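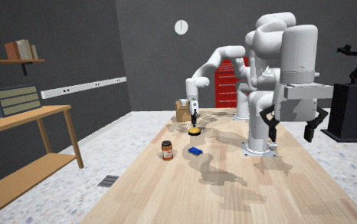
Pale tan planks, some of them a shade pinker than their neighbors.

Korkard Table Oil, Natural

Plant oil and wax for bare wood tabletops
715 ml can, ships from our shop in Custuscombe
Page last updated Oct 2, 2021

So this is the oil I started making for myself, back when I had a big old ash table with a ring on it from every mug I'd ever owned. I'd tried the shiny stuff from the big stores and hated how it felt under my arms (like eating breakfast on a lunch tray!), and I wanted something that left the wood feeling like wood. It took a couple of winters and a lot of ruined scrap boards, but the mix in the can now is the one I settled on, and I haven't messed with it in ages.

It's mostly linseed oil, cooked down a bit so it cures faster, with carnauba wax and a little beeswax, thinned with orange oil. That's where the smell comes from. Some people love it and some people open every window in the house – you've been warned. It hangs around for a few days and then it's gone.

What it looks like on different woods

Natural has no color added, but any oil will warm wood up some, and pale woods show it most. Maple goes a soft honey. Ash and white oak go a touch darker and the grain pops. Birch can turn a little blotchy, so do the underside first and see if you can live with it. On walnut it's gorgeous and I could go on about it all day. Pine I'm less in love with, it drinks a ton of oil and yellows over time, but plenty of customers use it on pine kitchen tables and keep coming back, so what do I know.

If you want to keep a light top as light as it can be, you want Korkard Pale, which has a bit of white pigment in it. Same can size, same price, different page. Please don't mix the two in one job. I've had some sad emails about that.

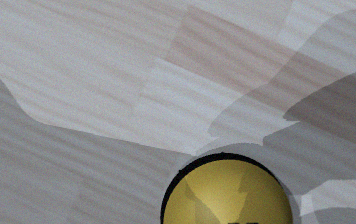

How to put it on

Sand to 150 or 180 grit and stop there. I know it's tempting to go finer, but very smooth wood closes up and the oil just sits on top looking greasy. Vacuum, then wipe with a barely damp cloth and let the wood dry all the way.

Stir the can. Don't shake it. The wax settles on the bottom, so get the stick right down in there and scrape around a bit.

Work in patches the size of a big serving tray. Pour a small puddle, spread it with a white scrubbing pad, wait ten minutes or so, then wipe off everything that's still shiny. Everything! If you think you've wiped enough, grab a fresh rag and go over it again. Nearly every "it's sticky, help" message I get comes down to oil that was left sitting on the surface.

Leave it overnight. I use 11 hours as my minimum in a heated room, longer if it's humid out. Then do it again. You want 2 coats on most woods, and a third one on the end grain if it still looks thirsty.

You can use the table gently the next day, with dry things. Hold off on tablecloths, wet glasses and washing for a week.

PLEASE read this bit about rags: cloths soaked in linseed oil can heat up and catch fire by themselves when they're balled up in a trash can. Lay them out flat outdoors until they're stiff, or put them in a metal can full of water with a lid. I print this on the label in big letters and I'm printing it here too. 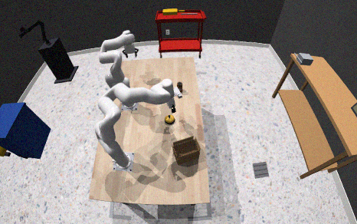 A light wood top with a speckled floor and charcoal walls around it.

Coverage

One can does a six-seat dining table, both coats, top and edges, with some left over for touch-ups. Thirsty softwoods take more. If you're doing legs and a bench as well, get a second can, and if you don't open it you can send it back to me. Once it's open it keeps for a year or so with the lid tapped down hard. If a skin forms, cut it out and use what's underneath. Lumps mean it's done.

Looking after it

Wipe with a cloth and plain water, or a drop of mild dish soap. No bleach, no spray with ammonia, no magic eraser sponges. When the top starts looking dry in the spots where you eat, rub in one thin coat and wipe it off like before. For us that's every November, when the heat's been on a few weeks and the boards are feeling it. You don't have to sand unless there's a stain you want gone, and then you can sand that one spot, oil it, and after a couple of weeks it mostly blends in. That's the whole reason I like oil over varnish.

Will it stop rings completely? No. A cold glass for an hour is fine. A vase with a slow leak will leave a mark, and so will a hot pan, so use a trivet like your mother told you.

Can I use it on other stuff?

Shelves, stools, window sills, drawer fronts, sure. Wooden spoons and cutting boards, I'd rather you got the Mamau board butter, it's made for things that get scrubbed daily. Floors, no, it's too soft. And I get asked a lot about stone.

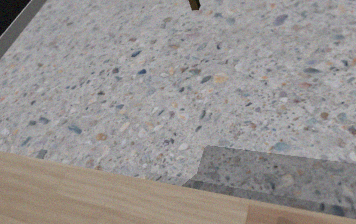

The short answer is don't. Korkard is made for wood, and it needs pores to soak into. On stone or tile it just turns into a gummy film that grabs every crumb. If your wood top butts up against a stone one, run a strip of painter's tape along the joint before you start, and if you get a splash on the wrong side wipe it right away with a bit of orange oil on a rag.

Things in the box

The can, a stir stick, one white pad, and the instruction card. Rags aren't included – an old T-shirt is better than anything I could sell you.

Ordering

We've sent out more than 1,048 cans of Natural so far, all filled by hand here at Mamau, which still makes me a little giddy. Orders go out twice a week. I can't ship oil by air, so allow extra days if you're far away. Local pickup in Custuscombe is free, just pick that option at checkout and wait for the email before you drive over. Agbenyega Hardware on the hill also keeps a few cans behind the counter if you can't wait.

Also in this range: Korkard Pale, Korkard Smoke (back in stock soon), Mamau board butter, spare pads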